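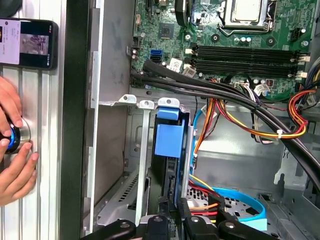

Section 4. Setting up the judging app for your event

Read this before event day. Not the morning of. Wusatlow runs coding events on Lukus (the submission and scoring app) and every problem we had last April came from somebody setting it up while teams were already walking in.

You need: a laptop, the organizer login, the team list as a plain spreadsheet, and the venue wifi password. Chargers. More chargers than you think.

4.1 Create the event

1. Log in at the organizer page. Use the organizer login, not your judge login. They look the same until you try to save something.

2. Click New Event. Type the name the way you want it on the certificates. The name can be changed later but the certificates keep the old one.

3. Pick the event type. Choose "Build day" for one-day events. "Season" is for the after-school league and turns on a bunch of stuff you don't want.

4. Set the time zone. By hand. The default is wherever the last event was.

5. Set start and end times. The end time is when submissions lock, not when you go home.

6. Save. Wait for the green bar at the top. If you leave the page before the green bar you start over.

Note: draft events get deleted after 30 days if nobody opens them. Open yours once in a while.

4.2 Load the teams

1. Get the team sheet from the schools. Columns must be in this order: team name, school, coach name, coach email. One row per team. No student emails, ever.

2. Delete any blank rows at the bottom. They load as teams with no name and then show up on the scoreboard.

3. Save as CSV.

4. In Lukus go to Teams, then Import. Choose the file.

5. Look at the preview. Check that names with accents or apostrophes came thru right. Fix them in the sheet and import again, don't fix them one at a time in the app.

6. Click Confirm.

7. Print the join codes. Each team gets one code. Cut them apart and put them in the team folders.

Caution: importing a second time with "Replace" checked makes new join codes. The printed ones stop working. If you only need to add a late team, use Add Team.

4.3 Set up the rubric

The standard rubric is already in there under Templates. Four parts: does it run, is it useful, is it easy to use, can the team explain it. Use it unless the sponsor asked for something else.

1. Rubric, then Load Template, then Build Day Standard.

2. Check the weights. They have to add up to 100 percent or the Save button stays gray. It won't tell you why.

3. If there is a sponsor prize, add it as a separate award. Do not add a line to the main rubric. Workwood wanted a prize for best use of open data and we put it in the main scores by mistake, and it moved second place to fourth. Long evening.

4. Turn comments on. Kids read them. Judges should write at least a sentence.

5. Lock the rubric when done. Small padlock, upper right.

Note: once the first score is in, a locked rubric can't be unlocked without wiping scores. So really check it.

4.4 Add judges

1. Judges, then Invite. Paste all the emails at once with commas between.

2. Invites are good for 60 hours. Send them two days ahead, not a week ahead.

3. Assign each judge to a room or a group of teams. Don't let a coach judge their own school. The app does not check this for you.

4. Ask every judge to log in once from home and score the practice team. Anyone who hasn't done it shows with a gray dot. Call them.

5. Set the display name. First and last, no titles.

If a judge says the invite never came: spam folder first, then check the spelling, then Resend. If still nothing, make a guest judge code at the desk. Guest codes work on any device, but they expire at midnight and comments from guests can't be edited later.

4.5 Connect the scoreboard

The scoreboard is just a web page. Any laptop plus a projector will do.

1. On the projector laptop, open a browser and go to your event link. Do not log in. If you log in, everyone in the room sees the organizer menu.

2. Type in the display code from the Scoreboard tab.

3. Choose Timer Only. This shows the countdown and the room list, no scores.

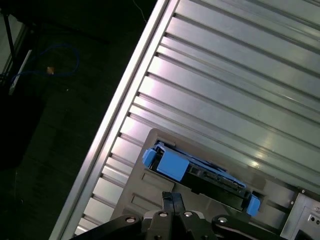 4. Go full screen. Stand at the back of the room and read it. If you can't, bump the text size up in the Scoreboard tab (the browser zoom resets itself when the page refreshes).

5. Turn off sleep on the laptop. Turn off notifications too. Please.

Caution: "Live Scores" shows rankings while judges are still working. Don't use it before the awards. Somebody will ask. Say no.

4.6 Test submission

Do this the day before, in the actual building, on the actual wifi. School filters block all kinds of things.

1. Make a team called TEST. Take the join code.

2. On a student device, not yours, join with the code.

3. Submit a project link and one small file. Teams using Collet as their editor can submit from inside it with the Send button, so try that also.

4. Log in as a judge on a second device. Open the TEST project. Score it, leave a comment.

5. Check the score lands in Results. Can take a minute or two.

6. Delete TEST. Then refresh and make sure its gone.

If the link opens for you but not on the student device, it's the filter. Give the school tech office the list of addresses on the Help page. Ask early in the day, they go home at 4.

4.7 When things go wrong on the day

Team can't join. Check for the letter O and the zero. Still no? Add Team, give a new code, sort out the duplicate at lunch.

Error 52 on upload. File too big. Have them take out the videos and submit a link.

Wifi drops. Judges keep going, scores are held on the device and sent when it comes back. Tell them NOT to close the tab.

Submissions locked too early. Wrong time zone, see 4.1 step 4. Organizer login, Settings, Extend. Extend for everyone, never for just one team.

Two teams tied. Lukus breaks ties by the "can the team explain it" score. If that ties too, the judges talk it over and you enter the order by hand under Results, Override. Write down why in the box.

4.8 Closing the event

1. Wait until every judge shows a green dot.

2. Click Freeze. Download the results sheet before doing anything else.

3. Check the top scores against the sheet with a second person.

4. Print certificates. Test one page first, the margins are off on some printers.

5. Send coach reports the next morning.

6. Remove guest judge codes.

Questions about this section go to Kusum Mittal at the Wusatlow events desk. Put the event name in the subject line. Section last changed December 3, 2025. Room set-up and food are in Section 5.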